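白い台の部屋で、検品と梱包を手伝ってくれる人を探しています

2020年6月9日　書いた人：ヌリア・ハイル(Nuria Hailu)

こんにちは、Grudettiのヌリアです。ふだんは透明な小物の検品と梱包、それから出荷の段取りをしています。いつもの求人欄に載せてもらおうと思って文章を短くまとめていたら、仕事のことがさっぱり伝わらない紙になってしまったので、こちらに好きなだけ書くことにしました。長いです。お茶でも飲みながらどうぞ。

募集しているのは、検品・梱包のパートさんを2名です。経験は問いません。わたしも入る前はパン屋のレジにいて、アクリルの板を触ったことなんてほとんどありませんでした。

うちで扱っているのは「Pelon」というシリーズで、アクセサリーや小さな模型を飾るための透明なケースと台です。ふたつきのもの、段になったもの、名刺を立てるだけの小さいもの、いろいろあります。品番の一覧には232点載っていますが、毎日よく動くのはそのうちの一部なので、全部覚えなくて大丈夫です。わたしだっていまだに棚の奥の子たちは番号を見ないとわかりません。

どんな仕事なのか

いちばん時間を使うのは「見る」ことです。透明なものを白いところに置いて、傷と欠けと、くっついたほこりを探します。これがね、楽しいんですよ!　最初の週は何も見えないのに、だんだん見えるようになってくるんです。

困るのは、白いところには影もほこりもよく出ることです。影はぼんやり斜めに伸びて、濃いところと薄いところがあります。ほこりは点です。ぽつんと黒い。製品の傷だと思って一生懸命拭いていたら台のほうのほこりだった、というのは全員が一度は通る道で、シェウィットさん(Shewit Yilma、梱包の先輩です)は今でもときどきやって、ひとりで笑っています。

下の写真だと、真ん中より少し右に、ほんとうに小さな点があります。見つけられますか?　透明なもののほうは上の端に角がちょっとだけ見えていて、ふちが細い灰色と白っぽい線になっています。透明なものを見るときは、まずこの線を頼りにします。面は透けてしまうので、ふちの光を目で追っていくんです。

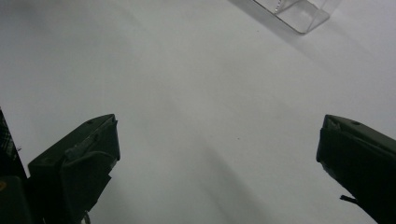
一日の流れ

朝は部屋に入ったら手を洗って、マスクをつけて、台を拭くところから始まります。乾いた布で一度、そのあと専用の布でもう一度。強くこすると静電気でかえってほこりが寄ってくるので、すーっと滑らせる感じで。コツは初日にわたしが横でやってみせます。

台が整ったら、製造から上がってきた箱を開けます。保護フィルムがついたままの品と、もうはがしてある品があって、伝票に書いてあるので見ながら分けます。フィルムは角からゆっくり。爪を立てると角に跡が残ることがあるので、短く切ってきてもらえると助かります。

そこからが検品です。面を見て、ふちを見て、裏返して、また見る。手袋をして角のところを持ちます。面の真ん中を持つと、手袋でもうっすら跡が出ることがあるので、持ち方だけは最初にしっかり練習してもらいます。これは速さより丁寧さでお願いします。数をこなす競争はしていませんし、するつもりもありません。

迷ったら「保留」の箱へ入れてください。この箱がわたしはとても好きで、昼前になるとみんなで中身を見て、ああだこうだ言いながら決めるんです。「これは光の筋だよ」「いや、触ると引っかかる」とか。新しい人が入れた品は特に話が盛り上がります。間違っていても全然かまわないので、どんどん入れてください。

昼をはさんで、午後は梱包が中心になります。薄紙で包んで、箱に入れて、すき間に紙を詰めて、ラベルを貼る。薄紙の折り方は品物の形で変わります。段になった台はちょっと難しくて、わたしは段の低いほうから包むのですが、シェウィットさんは高いほうから包みます。仕上がりはどちらもきれいなので、好きなほうを盗んでください。

出荷の記録は「Grurix」という社内のソフトに入れます。画面は古くさいし、戻るボタンがとんでもないところにありますが、やることは品番と個数を打って確定を押すだけです。パソコンが苦手な人は、慣れるまでわたしが隣に座ります。

荷物の引き取りが済んだら片づけて、16時に終わりです。延びそうな日は前もって言いますし、用事がある人はそのまま帰ってください。

部屋のこと

場所はTesfamariamビルの2階です。1階が製造で、ときどき機械の音が床から伝わってきますが、話ができないほどではありません。エレベーターはないので階段になります。重い箱は下の製造の人たちが上げてくれますから、抱えて上り下りすることはないです。

検品の部屋では、とにかく白がきれいかどうかをよく気にします。白といっても場所によって明るさがけっこう違って、明るくてほとんど真っ白に見えるところもあれば、隅に向かって少し灰色っぽくなるところもあるんです。慣れてくると「この品はもう少し明るいほうで見よう」と、手が勝手に動くようになります。曇りの日と晴れの日でも見え方が変わるので、窓のブラインドはその日の気分……ではなくて、朝いちばんに来た人が調整する決まりです。

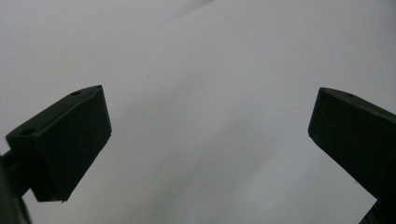

検品の部屋の白。少しひんやりした色合いです。

音楽は小さめの音でかけています。選曲は早い者勝ち。ワフラさん(Wafula Rweyemamu、この部屋の責任者)が先に来た日は古いギターの曲が延々と流れますので、嫌なら早く来てくださいね。香りの強いハンドクリームと香水だけは、包んだ紙に移ってしまうので、仕事の日は控えてもらっています。

飲み物は台から離れた棚のところで。お弁当は隣の休憩室で食べられます。電子レンジあり、冷蔵庫あり、外に食べに行くのも自由です。今は席を離して座るようにしているので、前みたいに全員でわいわい、とはいきませんが、しゃべりたい人は廊下の長椅子でしゃべっています。

こんな人だとうれしい

細かいものを眺めるのが苦にならない人。眼鏡やコンタクトの人ももちろん歓迎で、わたしも眼鏡です。ルーペは貸し出し用がありますし、使い慣れたものを持ってきてもかまいません。

それから、黙って作業する時間がわりと長いので、静かなのが平気な人がいいと思います。おしゃべり好きでも大丈夫ですけどね、わたしがこの調子なので。ただ、検品の最中のわたしは別人のように静かです。初日に驚かれることが多いので先に書いておきます。

立ち仕事と座り仕事は自分で選べます。台の高さに合わせた椅子があるので、腰が疲れたら座って、眠くなったら立ってください。年齢も学歴も聞きません。日本語は、伝票の数字と簡単な言葉が読めて、困ったときに「困った」と言ってもらえれば十分です。

逆に、すぐにたくさん稼ぎたい人や、毎日違うことがしたい人には物足りないかもしれません。やることはだいたい毎日同じで、品物だけが変わります。

募集要項

会社名：Grudetti
職種：検品・梱包スタッフ(パート)
募集人数：2名
勤務地：Tesfamariamビル2階
終業：16時(始業時間は相談。お子さんの送りのあとで来ている人もいます)
勤務日数：面談で相談
給与：時給制。面談の前に書面でお知らせします
交通費：支給
服装：動きやすいもの。毛足の長いセーターは繊維が落ちるので避けてください。エプロンと手袋、作業用の布はこちらで用意します
持ち物：上履き、飲み物

応募のしかた

履歴書は、あれば持ってきてください。なくても大丈夫です。まずはメールか電話で「検品の募集を見ました」と伝えてもらえれば、フィッツジェラルドさん(Fitzgerald Calloway、採用の窓口をしています)から面談の候補の日をご連絡します。メールには、お名前と連絡のつきやすい時間帯、それから来やすい曜日を書いておいてもらえると話が早いです。志望動機の長い文章はいりません。

面談のあとに、希望する人には作業を少し体験してもらいます。試験ではないので身構えないでくださいね。透明なケースを手に取ってもらって、気がついたことを何でも言ってもらう時間です。前回の募集のときは、傷のことを一言も言わずに「ふちがきれい」とだけ言った人がいて、その人が今の梱包の担当です。シェウィットさんなんですけど。

よく聞かれること

目が悪くてもできますか、と本当によく聞かれます。矯正して手元が見えていれば困らないと思います。目が疲れたら遠くを見る休憩を自由に取ってください。わたしは窓から向かいの屋根を見ています。

不器用なんですが、という人も多いです。薄紙の折り目がまっすぐにならないくらいなら練習でなんとかなります。練習用の品物を箱いっぱい取ってあるので、好きなだけ包んでは開き、包んでは開きしてください。落としても怒られません。練習用ですから。

急に休むときは、電話を一本お願いします。子どもの熱でも自分の頭痛でも、理由は細かく聞きません。体調がすっきりしない日は、遠慮せず休んでください。

見学だけでもいいですか、という質問には、はい、ぜひ!　検品の手が空く昼過ぎが案内しやすいです。前の日までに連絡をもらえれば、わたしが階段の下まで迎えに行きます。

締め切りは6月の末ですが、決まり次第早めに閉じるかもしれません。気になっている人は、迷っているところからでいいので声をかけてください。お待ちしています!

Grudetti　検品・梱包担当　ヌリア・ハイル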